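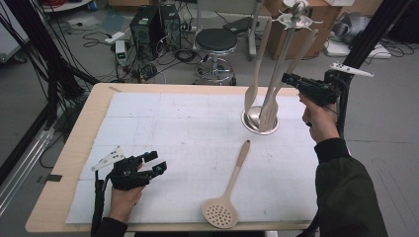

Gridded sheet on the light wooden table, two hand-held grippers.

March 2024

Right, back on the milk powders after most of February went on other things. Two bags to compare for the pudding base: the Danum skimmed and the Plestier whey blend. The question is still whether we can swap some of the skimmed for whey without the whole thing going thin and sad.

Made up both at 15 per cent solids with water from the kettle, left to cool to 60 degrees before the powder went in. Danum behaved beautifully, it just sank and vanished. Plestier floated, clumped, and stuck to the whisk in little yellow pearls (I know, I know, sift it first). Sifted the second lot and it was far better, though I still found a few lumps in the sieve at the end. Next time I want to try mixing it dry with the sugar before it goes anywhere near water.

Taste, plain, no sugar: Danum is clean, a bit cooked. Plestier is saltier than I remembered and has that faint cardboard thing at the back. It may be the bag. It was folded over with a clip and the liner wasn't tied, and the corner near the seam had gone hard. I've chucked the hard bit and tied the rest. Please, everyone, tie the liner!

Pudding test, 100 g pots, same starch in each. All skimmed set firm and cut cleanly. Half and half was softer but really nice, more like a custard, and I ate two. All whey never set properly and wept on the plate. So half and half is the one to chase, maybe with a touch more starch.

Rakia sample: opened it, smelled it, closed it again. Very goaty. It might be lovely in a cheese biscuit but I'm not putting it in vanilla anything.

Still waiting on the Triệu coconut powder for the dairy-free version. The order says 116 sachets, which sounds like a lot until you remember how tiny they are. Store them on the top shelf, well away from the onion powder -- the last box smelled of soup for weeks.

To do: starch up a notch in the half and half, new labels for the tubs, find the small sieve. Also check whether the scales are drifting again, they read differently when I moved them nearer the fridge.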